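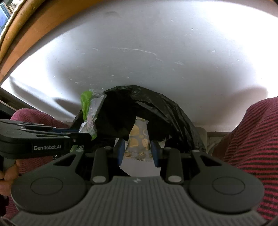 Small wrapper and paper at the open rubbish bag.

Paid participants wanted: bedroom tidying sessions

Pirwood is looking for 12 adults to take part in a study of how people clear up small bedrooms. We are interested in ordinary mess – food packets, scrap paper, toys and clothes – and in how people decide what goes in the bag and what goes back on the shelf.

Each session runs for 55 minutes in our furnished room at Tuncer House. You will sort the items on and near the bed, bin the rubbish and put everything else where you think it belongs. There is no right order. A short chat with Eylül Akbulut follows.

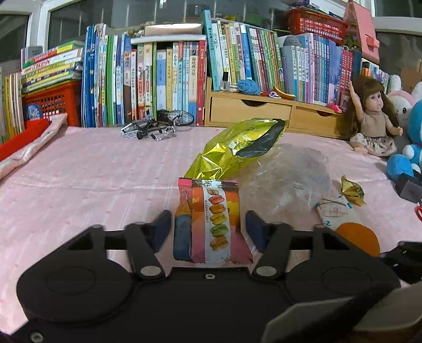 Snack bag, foil packets, model bicycle and soft toys on the bed.

You should:
– be 18 or over
– be comfortable bending and standing for the full session
– be able to attend twice in February

No cleaning experience is needed. Please tell us beforehand about any food allergies, as some packets may have held nuts or dairy. Bags and gloves are supplied.

Payment is $305 for both sessions, made by bank transfer after the second one. Morning and afternoon times are available, with the last start at 4 pm.

To apply, write to Colm Hanrahan, Room 328, Tuncer House, with your name, phone number and preferred times. Parking is behind the building, off the laneway.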